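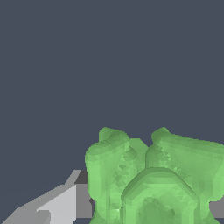 Ticket: faint stripes on large prints, Petel wide-format printer, Skukunbridge shop

Opened 7:11. Stripes across every print over 400 mm wide. Small jobs come out lovely. Ran two head cleans, no change. Paper is the usual Drurano matt. 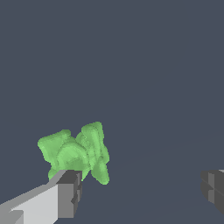
Update: paper feed was set to 70, left over from the thick card job in July! Put it back to auto and the stripes have nearly gone. They only show now in big flat areas.

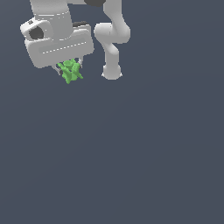
Ran the Boström alignment sheet next, picked row 11, saved it and printed again. Smooth from edge to edge, really chuffed with it. Leaving this open until tomorrow's posters are done.

Related tickets
Petel: ink low warning won't clear
Drurano matt curling at corners
Boström sheet prints blank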